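Dilruba Hettiarachchi
Thread on plating fruit for a crowd, for anyone who has been put in charge of the dessert table this summer. 1/14

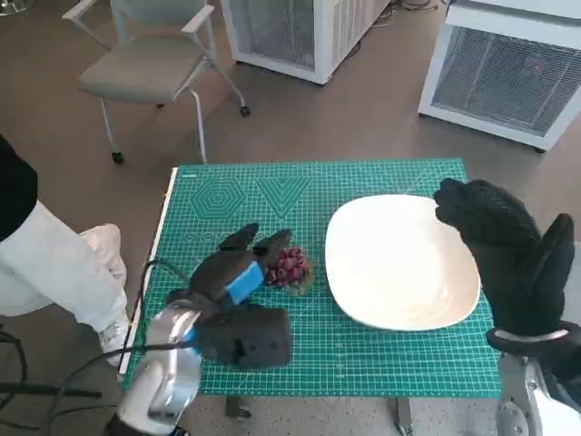

Red fruit on the small clear dish, big oval platter next to it.

2/ I've done the fruit for the Tirnedholm supper for a few years now. It's a long, narrow hall with one serving table, and people come down both sides of it. Most of what I know comes from watching what gets eaten there and what comes back to the kitchen.

3/ Start with the platter. Pick it before you shop. I used to buy fruit first and then try to make it fit, and I always ended up with a heap in the middle and bare edges. An oval is easier than a round one on a narrow table. Everyone can reach the center.

4/ Plain white is fine. I own a patterned set from Brarberg that I love, and I don't use it for fruit. Grapes disappear on it. It's good for cheese and crackers.

5/ Buying: for 50 people after a full meal, I plan on one small handful each. If fruit is the only dessert, double that. Meirion Rosser, who ran the table before me, planned for 60 when 50 had signed up, and I've kept doing it. We rarely have much left.

6/ Lychees are worth the money if you can get them. Look for skins that are still red and a little springy. Brown and hard usually means they've been sitting. Keep them in the fridge, unpeeled, in a bag with a paper towel.

7/ Should you peel them? I peel half. Some people have never opened one and will walk past a whole lychee, but they'll try a peeled one if there's a toothpick in it. The people who grew up with them want the shell on. My aunts would be insulted by a peeled one.

8/ If you're feeding small kids, take the pits out and cut the fruit up. The pit is smooth and the flesh is slippery. I put the kids' fruit in its own bowl at the low end of the table and tell the parents where it is.

9/ Berries go on last. Wash them right before serving and spread them on a towel to dry. Wet raspberries turn to jam under anything heavier than a mint leaf. Strawberries can be washed an hour ahead if you leave the tops on.

10/ Things I no longer put out: banana (gray in 20 minutes), apple slices (same problem, and lemon juice makes everything next to them taste of lemon), and star fruit. People take star fruit to be polite and leave it on the plate.

11/ Melon needs its own dish. It leaks. I cut it in the morning, leave it in a colander over a bowl in the fridge, and drink the juice myself — cook's share. By serving time it's dry enough to stack.

12/ Order on the platter: big pieces first, in two or three loose groups, then medium fruit to close the gaps, then the small stuff. Leave some white showing. Odd as it sounds, people take more from a platter that has room on it. A packed one looks like it's for display, and everybody waits for someone else to go first.

13/ A few people asked about knives after my last thread. I use a short Kinoshita paring knife for nearly everything and a cheap bread knife for pineapple. Sharpen the paring knife the night before. Strawberries show you a dull blade right away.

14/ Keep a second batch in the kitchen and refill from it when the platter is half gone. Don't wait for it to be empty. The last six pieces on any plate will sit there all night.

Adding one more, since I got the same question in replies three times. Yes, you can transport it assembled, but I wouldn't. I carry the fruit in flat lidded boxes from Moltel, one kind per box, and build it at the hall. It takes me 15 minutes if the table is clear when I get there.

And for those asking about a dip: plain yogurt, a spoonful of honey, grated lime peel. Make it Saturday morning if the supper is that night. It gets thin if you leave it longer than a day.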